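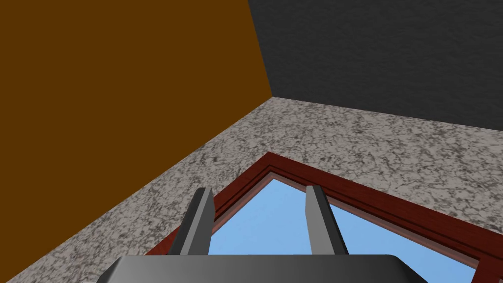
By Danish Jafri, Staff Writer

Why Do Rooms Echo?

Clap your hands in a room with no rugs or curtains. The sound seems to hang in the air. Clap again in a bedroom full of pillows and it stops almost at once.

Sound is a wave that moves through the air. When it meets a hard wall, most of it bounces back. Stone, glass and tile are all good at this. Soft things have tiny gaps that trap the wave and turn it into a very small amount of heat.

If many bounces reach your ears close together, they blur into one long sound - this is called reverberation. A true echo comes back late enough for you to hear it as a separate sound. 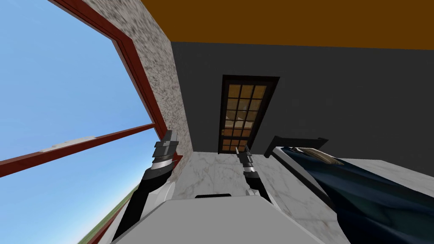
Findura Junior, Issue 216, page 4

A window lets in light, but its glass sends a lot of sound back into the room. Thick curtains help when they are closed.

Try it yourself. Stand in your bathroom and say your name. Now hang up 3 big towels and say it again, just as loudly. Write down what you hear each time.

New word: absorb - to soak up.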